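Data card for the **Hovley tour notices** set: short texts announcing concerts, postponements, cancellations and rescheduled dates, collected from venue mailing lists and local music pages. Kept by Omolara Osagie. Last revised Friday, August 19, 2022.

## What it holds

There are 600 notices in the main file. Each one is a single announcement as it was sent out, with the footer and unsubscribe text taken off. Most run to one or two paragraphs. A few are a single line, usually "Tonight's show will not go ahead" and a box office number.

The notices come from three sources:

- Pliltetti, a listings newsletter
- Geretti, a small touring agency that let us copy its outgoing mail
- Poduval, a fan-run diary of gigs, typed up by hand

Poduval is the messiest of the three. Its spelling has been left alone, and so have its capital letters.

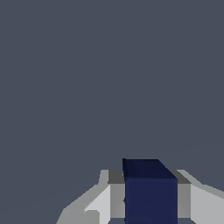

Every notice has a status, given by one reader and checked by a second. The two readers disagreed on 85 notices in the first pass, nearly always over whether a show was postponed or cancelled. Where the text says a new date "will be announced", we count it as postponed, even if no date ever followed.

## Columns

| Column | Contents |
|---|---|
| `id` | Running number, never reused |
| `source` | `pliltetti`, `geretti` or `poduval` |
| `text` | The notice itself |
| `status` | `new`, `postponed`, `cancelled`, `moved` |
| `reason` | `illness`, `travel`, `venue`, `sales`, `other`, `none` |
| `refund` | `yes`, `no` or `unclear` |

`moved` means the same night at a different venue. A change of both night and venue goes under `postponed`.
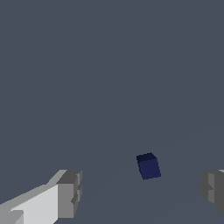 The `reason` column records what the notice says and nothing more. If a singer was known to be ill but the notice blamed "unforeseen circumstances", the entry is `other`. Please don't correct these from press reports. We tried that with the January batch and ended up with a column that meant two different things, so it was put back.

Only 30 notices have `sales` as the reason. Promoters rarely admit to it, and the real number is likely to be higher.

## Names and private details

Performers' names have been swapped for codes such as `ACT_014`. The same act keeps the same code throughout the file. Venue names are kept. Phone numbers and personal email addresses have been removed, and we looked through the illness notices a second time for anything about a named relative or a hospital.

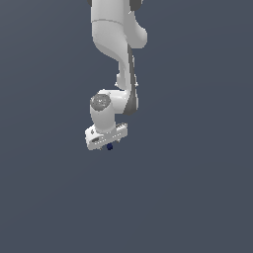

## Files

- `notices.csv` – the main file
- `held_back.csv` – 40 further notices, kept apart for checking
- `codes.txt` – the rules the readers worked from
- `changes.txt` – what was altered and why

All files are UTF-8. Line breaks inside a notice are written as `\n`, so each notice stays on one row.

## Known faults

Some of the Poduval notices were copied twice under different ids. Exact copies have gone, but near copies with a changed word or two are still there. If you split the file for training and testing, group by act first or the same tour will turn up on both sides.

Dates inside the text are in whatever style the sender used, and a good many leave out the year.

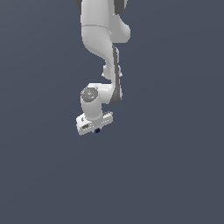 Festivals are poorly covered. A festival notice often announces several acts at once, some new and some dropping out, and our single `status` column can't hold that. For now the status follows the first act mentioned – a poor rule, but at least it is the same every time.

## Corrections

Send the `id`, the column and what you think it should say to Omolara Osagie. Changes to `status` go back to both readers before they are made.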